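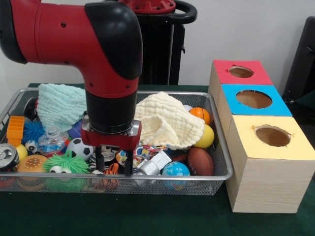

**So how long does it take a student club to teach an arm to tidy up?**

Longer than we promised the school, and most of that time goes into practice runs. The Itley club started in October and we are still adding to the pile.

*(Let people settle, then say hello properly. Thank the folks from Bakik for the room.)*

- Our project is called Etar. Soft toys, balls, wrappers and cloth all go in one wire basket, and the arm has to pick out one thing at a time. I always say the cloth is the real teacher - it folds, it hides things, and it humbles everybody, me included!
- Mention the numbers slowly. Our goal is 3,000 recorded picks. We had 261 by the end of the first month, and I was so proud of those kids I nearly cried in the parking lot.
- Students work in teams of 2, one driving and one writing the log. Swap after every 20 minutes or they get cranky (so do I).
- Tell the story of the Abdelaziz Cup, where we came in next to last and went out for pancakes anyway.

*(Pause for questions. If somebody asks about cost, the toys and bins came to some 200 dollars, and the sign-up sheet is by the door.)*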